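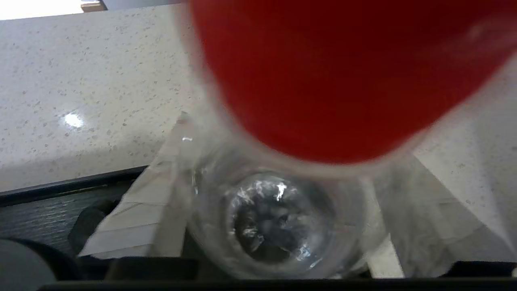 Yurani Ccori
October 2, 2023

Work has signed us all up to Firell, a hydration app. You tell it what you drink and it tells you whether you're a good person. I have some doubts and I'm going to put them in a thread.

It wants 2 litres a day from me before it counts anything else. Tea doesn't count. Coffee doesn't count. Soup, a melon, a bowl of porridge made with half a pint of milk: none of it. As far as Firell is concerned I've lived on dust since February.

I asked support where the target comes from and got a link to "the science". The science is one study, 259 people, all of them already using the app, who were asked whether they felt more energetic. Most said yes. They'd been sent a free bottle the week before.

No comparison group that I could find. If there was one and I've missed it, send it over and I'll say so here.

Also the question was "How much more energetic do you feel?" The lowest answer you could give was "a little".

Then there's the glass. Firell's standard glass is 300 ml. I measured the ones in our cupboard and not one of them holds that without slopping over the side, so every "glass" I've logged has been a small lie. The app was thrilled for me all the same.

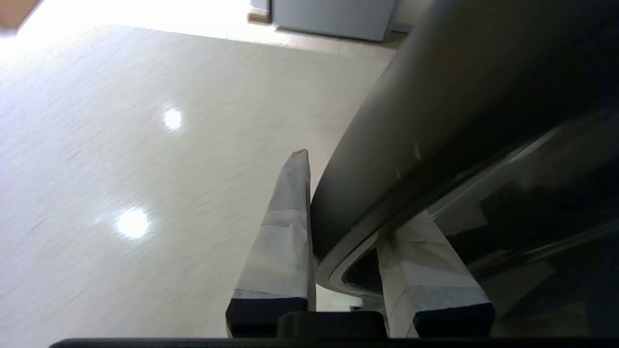 Dark grey, very close up.

Where I do agree with them: if you're thirsty, drink something. If it's hot or you've been running about, drink more. My gran managed to pass this on without a subscription.

And yes, I know some people need to keep an eye on it for medical reasons. They've usually been told so by someone who's met them. I'm talking about an office full of desk workers in Berkcombe getting a buzz on the wrist at ten past nine.

Kerr (that's work) has put the team totals on the screen by the lifts. Accounts are winning. Accounts are also logging everything at five to five on a Friday, I sit opposite, I've watched them do it.

Somebody asked me if I was "struggling" this week. I had four mugs of tea before lunch — I have never been less dry.

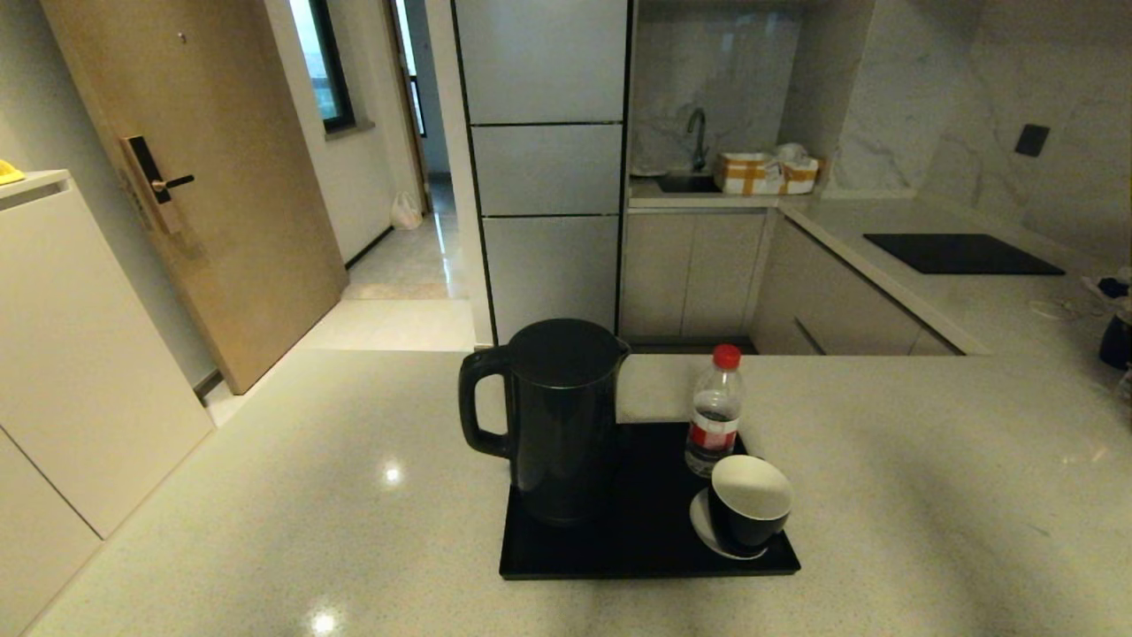

Back to the tea thing, as a few of you have asked. The help page says hot drinks are left out "to keep your score clear". Clear of what? There's a paid tier that does include them. So tea turns out to be wet after all, once you've handed over the money.

Same page says 6 in 10 adults are "under-hydrated". No source, no date, no country. I wrote and asked who'd counted. The reply thanked me for being on my water journey.

Someone's just replied that it can't do any harm. Maybe not. But the firm is paying for it every month per head, and the tap in the Skekatwood building has had a bit of paper saying OUT OF ORDER on it since I started there. I'd have fixed the tap first.

I've turned the notifications off. If my team drops down the board I'll let you know, and you can all come and water me.

Putting the kettle on now. Replies open, please be nice to Accounts.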